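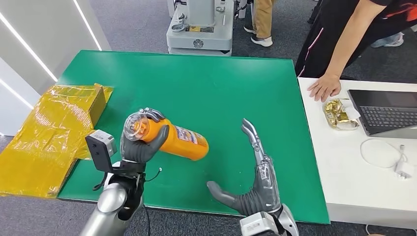 Two robot hands and an orange bottle on the green work mat.

About Venness

Venness helps small plants plan and pay for robot equipment. Mayu Hattori and Arvo Nieminen started the company and still review every budget. We have worked on more than 900 purchase plans, covering grippers, spare parts, floor space and training. We do not sell machines or take commissions from suppliers. Budget reviews for next year open in May. Contact Kenta Uchida to book one.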